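Filed under: Short Stories, Work & Money

We use cookies to remember your reading preferences. By continuing to browse you agree to our cookie policy.

The Stistar Method

Sheldon Fehr did not believe in the course, and he had paid 297 dollars for it.

It was called the Stistar Method, and it promised that a person could learn what was wrong with his life by looking at the things he kept within reach. There were five lessons. The first came in an envelope, on thick paper, and told him to pick one piece of furniture and write down everything on it without judging.

"What does that mean, without judging?" he asked Hok-lam Liao, who had the desk across from his at Zikum and had told him about the course in the first place.

"It means you write down 'stapler,'" said Hok-lam. "You don't write down 'stupid stapler.'"

"I wasn't going to."

"You were."

Sheldon picked the gray cabinet in the break room. The lesson seemed to want something at home, a nightstand or a dresser, but he had lived in the apartment since October and most of it was still in boxes. Also he suspected the nightstand would win. It had pills on it, and a letter from his brother he hadn't answered, and he did not want some stranger with nice stationery to be right about him before the second lesson.

The cabinet was safe. The company had bought it when it took over the lease from Poon, along with the chairs, and as far as he could tell it belonged to everyone.

On the first day he wrote: one mug, one box of tea, a phone charger. He read it over and felt nothing, and he was pleased about that.

"So?" said Hok-lam.

"So it's a mug."

"Whose?"

Sheldon didn't know. It had the Eteo logo on it, and Eteo had stopped being a client before he was hired. He turned to the back of the lesson, where it said that unclaimed objects were often the most talkative. He showed her the line with his thumb under it.

"Talkative," he said. "They charged me for that."

"You could get your money back."

"I looked. You have to finish all five."

She laughed so hard she had to put down her sandwich. He thought this was a little much, considering she had taken the course herself and still talked about her bathroom shelf as if it had gone to college.

By the third lesson the mug was gone and he was annoyed to find that he minded. He asked two people in accounts if they had seen it. One of them wanted to know if it was his, and he said no, and then he stood there with no way to explain the rest. That night he wrote almost 400 words about it, which was far over what the lesson asked for. He crossed out most of them. What was left said that he had worked in that building a long time and could not say who drank out of what.

He didn't call it a discovery. Anybody could have told him that for free.

The fourth lesson said to leave something on the furniture and see what happened. Sheldon considered this the weakest of the lot. What would happen? Somebody would take it.

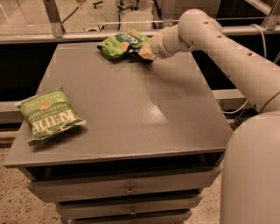
Sheldon went in early on the Monday, 27th November, with his list folded in his shirt pocket and a bag of chips he had bought on the way. He had meant to bring something better, but the gas station had what it had. He put the bag on top of the cabinet, went to hang up his coat, and talked to the man from the front desk longer than he wanted to. When he got back there were two bags. His was the Kettle Brand, the jalapeño, lying near the front with its name upside down, and farther back was a second one, also green, all crumpled. He had not bought that one. He checked the receipt anyway, like a man who expects to be cheated even by good luck.

"Did you do this?" he asked Hok-lam when she came in.

"Do what?"

"There's another bag of chips."

She went and looked. She took her time over it. "Maybe somebody saw yours and thought that's where chips go," she said.

"That's not a reason."

"It's a pretty good reason, Sheldon."

He wrote it down: two bags, green. He sat for a while with the pen over the paper, trying not to judge. Then he went to ask accounts if anyone liked jalapeño.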